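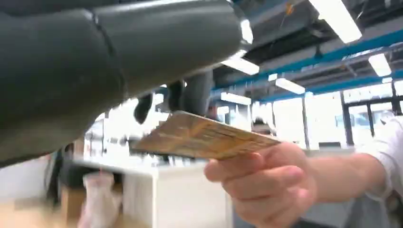 Nirkell hand and forearm
Sold by Skuvham, part no. 2552

I run the hands and arms side of the Skuvham shop, and I get asked about the Nirkell more than anything else on the list, mostly by people who want to know what it's like to stand next to one. So I've rewritten this page after our open day in March, when I had a whole afternoon beside it and my colleague Chunhua Lu did most of the driving!

The part people came for was the handover. You hold something out, the hand comes in over it and you decide when to let go. We kept to plain things, thin flat pieces mainly, as flat things are a pain for any gripper and I'd sooner you saw it do something awkward. Ingeborg Heitmann from Sukness had driven up specially and wanted to do it again and again (I had to prise her away so the next person could have a turn). Her verdict was that it felt slower than she'd expected and that she liked it that way. You can speed it up in the settings, by the way. We leave it on the gentle setting for visitors.

What's it like to look at? Matte dark grey, rounded all over, fingers thick and blunt at the tips. Lihua Jin said it looked like a diving glove and I can't unsee that now. 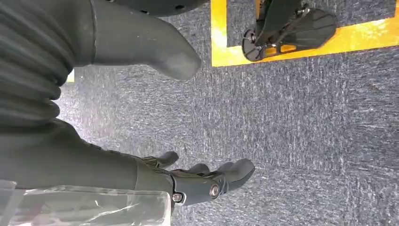

Nirkell hand and forearm from the side, showing the two round bolts near the wrist and knuckle.

Those bolts are the thing I point at when someone asks about upkeep. Have a look at them every 2000 hours, give them a wipe, and if there's any play in a finger send us a message before you start undoing anything. Ximeng Du on our bench would much rather talk you through it on the phone — she's there until 4 most afternoons.

A few things I was asked on the day and hadn't put on the old page:

Can I buy the hand without the forearm? Yes, but you'll need the Bai adaptor ring, and it adds four weeks to the delivery.

Does it come left and right? Yes, same price. Tell us which when you order, please, as we can't swap them over afterwards.

Is it noisy? A low hum when it moves. We were chatting over it quite happily.

Will it work with my arm? Send me the make and a photo of the end plate and I'll check. Shuzhen Song brought hers in on a bit of paper, drawn full size, and that did the job too.

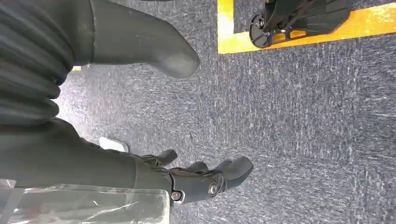
Fingertips over the carpet, with a corner of the yellow floor tape at upper right.

If you're planning a demo of your own, mark your floor out before the hand goes on. Bright tape, nice and wide. We did ours the evening before and I was very glad of it once people started coming in.

We'll have the Nirkell out again later in the year, and you can book a visit in between if you can't wait. Drop me a line through the contact form with "Nirkell" in the subject and say what you'd like to hand it.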